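The woman who mends the bells of Durnlow

She asked me not to print her name, and after two hours in her workshop I understood a little why. In Durnlow everybody knows who she is already, and outside of Durnlow she does not wish to be known. She repairs handbells, the small ones with leather handles which are rung by teams in church halls and schools.

"I began with the piano," she told me while she filled the kettle. "I tuned pianos for eight years. Then a school in Fostley asked me if I could look at a bell that made a noise like a spoon in a cup. I said yes, and I had no idea what I was doing."

The fault in that first bell was the clapper. A handbell's clapper moves only forwards and backwards, and it is held by a small spring so it does not rest on the metal after the stroke. When the spring is tired, the bell chokes its own sound. She learned this from an old man in Prullosen, to whom she travelled by bus every month with her bells wrapped in towels. He charged her nothing, but she had to bring him plum cake.

I wanted to know how she hears what is wrong. She rang a bell for me, a low one, and waited until it was quiet, and that was a long time.

"You heard one note," she said. "There are two that matter. The one you sing, and one much higher above it. If the high one is not right, people say the bell is sad. They do not say it is out of tune, they say sad."

Can she make a sad bell happy? Sometimes. She takes a very thin layer of metal from the inside, on the lathe, and the note goes down. To bring a note up is much harder, and for this reason she cuts less than she thinks is needed, goes home, and listens again in the morning. "In the evening my ears are liars," she said.

The largest job of her life was the Modise set, which came to her in fruit boxes from a family who were emptying a house. There were 181 pieces if one counts all the springs, handles and pegs, and some bells had no clapper at all. She needed a whole winter. The leather was the worst part, she remembers, as it had gone hard and broke when she bent it.

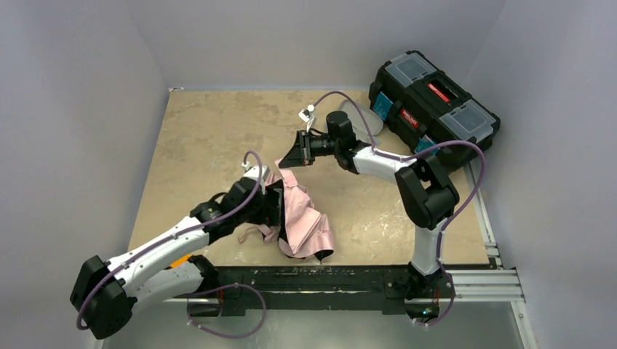 The set was played again in July, by a team of beginners in the hall at Fostley. She sat in the last row, near the door. I asked if she was nervous.

"For the first tune, very. I listened only to the low G, I had cut it in February and I was never sure of it." She stopped and wiped a bell with her sleeve. "After that I heard the music a little."

She does not take apprentices, though she has been asked. Two young ringers come after school to polish and to fit new handles, and she corrects them strongly. Her own hands are less good than before, mostly in cold weather, and she has begun to write down what the man in Prullosen told her. The notebook has 100 pages and she is near the end of it. Most of it is about springs.

I asked her what people should do with an old handbell found in a cupboard.

"Wear gloves when you pick it up, or hold it by the handle," she said. "And please, no kitchen cleaner. If it is black, let it be black — it can still sing."

Then the kettle, which we had both forgotten, had to be boiled a second time.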